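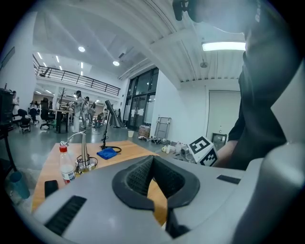 Figure 3. View from the hand-held gripper at a table station, with the printed marker cube at right.

Dec 9, 2020 | Anas Bouzid
Filed under: Methods and Equipment > Planning and Costs
Print this article | E-mail this article

4.2 Equipment planning for the table stations

The budget was drawn up in July, before the choice of gripper was final. We therefore split the costs into items that depend on the gripper and items that do not. The first group holds the grippers themselves, spare finger pads and mounts. The second holds tables, task objects, printed markers, stands, cabling and storage. Only the first group had to be priced again when the supplier changed from Lesby to Trekora.

Hand-held grippers were preferred to a fixed arm at this stage. A fixed arm needs a base, a guarded area and a trained operator for each station, and all three are charged to the same budget line at our site. A hand-held unit can be used at any table in an open workspace such as that in Figure 3, where desks and other staff share the floor. The cost of moving a station is then the cost of moving a table.

The plan allowed for 12 grippers at a unit limit of 3,000 euros, including the mount. Trekora met this limit; Lesby met it only without the mount. A further 2,000 euros was set aside for finger pads. The pad is a textured rubber part and was treated as a consumable from the start -- a view the first months of use have not changed.

Task objects were bought from ordinary shops. The bottle with the red cap and the folded blue cloth in Figure 3 are typical of this group, which came to 793 euros in total. Objects of this kind are cheap to replace, and we advise against buying special test sets until the task list is settled. Marker cubes were printed in-house and carry no separate price; staff time for cutting and mounting the faces was charged to general preparation.

Two items were set too low. Cabling was planned by the metre from a floor drawing, with no spare length at the tables, and a second order was needed. Stands were priced as one type, although the stations use several with different bases and heights. Both are now listed by station in the Saber planning sheet, which replaces the single list used for the Alach site.

Repairs are not covered by the figures above. They are held in a separate reserve -- reviewed once a year -- and are treated in Section 4.3 together with the terms of the supplier warranty.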